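Fellis Community Board
Browse Post Calendar Sign in
Board > Help Wanted > Part-time

Bread person wanted for a tiny bakery (mornings, part-time)

Hi, I'm Viorica Zamfir and I run Bistska, the little bakery next to the shoe repair place. I need a second pair of hands in the kitchen, four mornings a week, starting in May. We open at seven, so you'd be in by 5 with me. I know, I know. There's coffee, and it's strong!

Mostly you'd be shaping rye loaves, minding the oven and packing orders for the two cafes we deliver to. You don't need a diploma. I learned from my aunt Tincuța, who measured everything with a chipped mug, and I still have trouble writing down her recipes. If you've baked at home and your bread gets eaten, write to me. You do need to be able to lift a flour sack and stay on your feet till eleven.
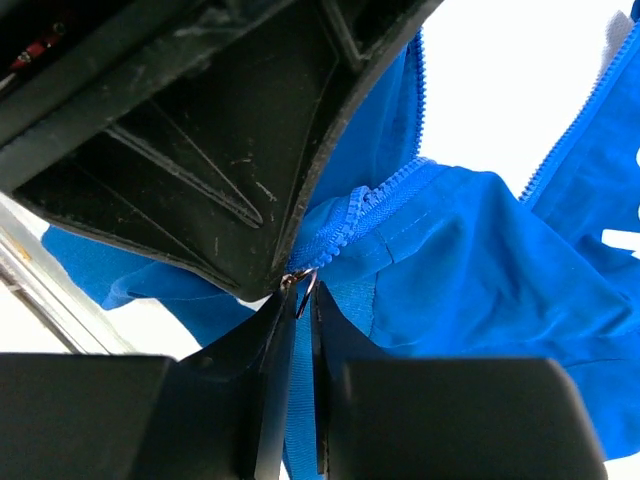
The pay is $94 a morning, plus whatever bread you want to carry home (my last helper, Relu, fed his whole stairwell). I pay every other Friday, by check or transfer. The first 3 mornings are a paid trial, so we can both see if we get along before the sun's up. I sing a bit, and I'm picky about how the proofing baskets get stacked, but I don't shout.

To apply, send me a few lines about what you like to bake and which mornings are hard for you. Skip the resume if you hate writing them. You can also drop a note through the door at 1687 Clokitberg Street, or give it to Nadhirah at the counter. Please get in touch by 01/04/2020 and I'll call everybody back, even if it's a no.

We use cookies to keep you signed in. Accept Settings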